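Abtropfgestell Pindance: schmaler Draht für bunte Teller
Für kleine Küchen, Spülecken und alle, die noch von Hand abwaschen
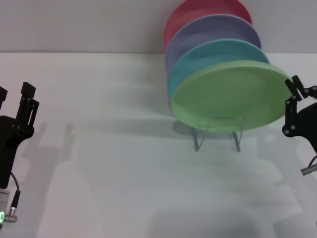 Lesezeit: 3 Minuten

Ich gebe es gleich zu: Über Abtropfgestelle habe ich jahrelang überhaupt nicht nachgedacht. Bei mir stand so ein großer Kunststoffkorb neben dem Becken, mit Besteckfach, Tassenhaltern und einer Schale darunter, in der sich immer irgendwas sammelte. Der nahm die halbe Arbeitsfläche weg und wurde trotzdem nie richtig voll. Jetzt habe ich das Pindance bei uns im Sortiment (und zu Hause natürlich auch) und mag gar nicht mehr zurück!

Das Pindance ist ein Gestell aus dünnem, silbergrauem Draht, mehr nicht. Keine Wanne, kein Deckel, kein Fach für dies und das. Die Teller stehen hochkant und leicht nach hinten geneigt hintereinander, jeder schaut ein Stück über den nächsten hinaus. Mit den farbigen Tellern von Gashaw sieht das richtig fröhlich aus: vorne das blasse Mintgrün, dann Türkis, dann Lavendelblau und ganz hinten Korallenrot. Ich sortiere sie inzwischen immer in dieser Reihenfolge ein, fragt mich nicht, warum.

Die Teller selbst sind aus Kunststoff, rund, mit leicht erhöhtem Rand und matter Oberfläche. Wir haben sie ursprünglich fürs Camping eingekauft und dann gemerkt, dass sie bei den meisten Leuten in der ganz normalen Küche landen. Bei mir gibt es darauf Abendbrot, Kuchen, Apfelschnitze, eigentlich alles außer Suppe. Sie sind angenehm leicht, und wenn mal einer auf die Fliesen fällt, hebe ich ihn eben wieder auf. Mit dem scharfen Messer würde ich trotzdem nicht darauf schneiden, die Kratzer sieht man auf der matten Fläche ziemlich schnell.

Was passt rein? Flache Teller, Frühstücksbrettchen, kleine Topfdeckel. Schüsseln gehen auch, aber dann wird es eng und man muss ein bisschen puzzeln. Für Gläser und Besteck ist das Gestell nicht gedacht, die lege ich auf ein Geschirrtuch daneben. Wer jeden Abend für eine Großfamilie spült, nimmt besser das größere Modell Braltthorpe, das hat zwei Ebenen und einen Einsatz für Tassen.

Weil keine Auffangschale dabei ist, tropft es auf das, was darunter liegt. Auf der Spülenablage ist das völlig egal. Auf Holz legt bitte ein Tuch oder eine Matte unter, am besten eine mit Rand. Der Draht steht auf schmalen Beinen, also vorher kurz schauen, dass alle Beine wirklich aufliegen und keines in einer Fuge hängt. Schwere Steingutteller stelle ich immer zuerst nach hinten und arbeite mich dann nach vorne, so kippelt bei mir nichts.

Zur Pflege gibt es wenig zu erzählen. Ab und zu mit warmem Wasser und Spülmittel abwischen, trocknen, fertig. Bei hartem Wasser bekommt der Draht mit der Zeit helle Pünktchen, dagegen hilft ein Lappen mit etwas Essig. Bitte keine Stahlwolle! Und wenn Besuch kommt und ihr die Fläche braucht, verschwindet das Gestell einfach auf dem Kühlschrank oder hinter den Backblechen.

Noch kurz die Angaben, nach denen ich oft gefragt werde:

Artikelnummer: 121
Material Gestell: Draht, silbergrau
Lieferumfang: ein Gestell, ohne Teller
Passende Teller: Gashaw, rund, Kunststoff, einzeln oder im farblich gemischten Satz
Versand: innerhalb Deutschlands ab 40 Euro Bestellwert kostenlos
Rückgabe: 100 Tage, bitte sauber und im Karton

Den Satz Teller stellen wir übrigens gern nach Wunsch zusammen. Wer viermal Mintgrün möchte, schreibt das bei der Bestellung ins Bemerkungsfeld. Korallenrot ist meistens am schnellsten weg und kommt erst im Oktober in größerer Menge wieder rein, bis dahin packen wir ein, was im Lager von Windness noch zu finden ist. Falls eine Farbe fehlt, melden wir uns vor dem Versand per Mail bei euch.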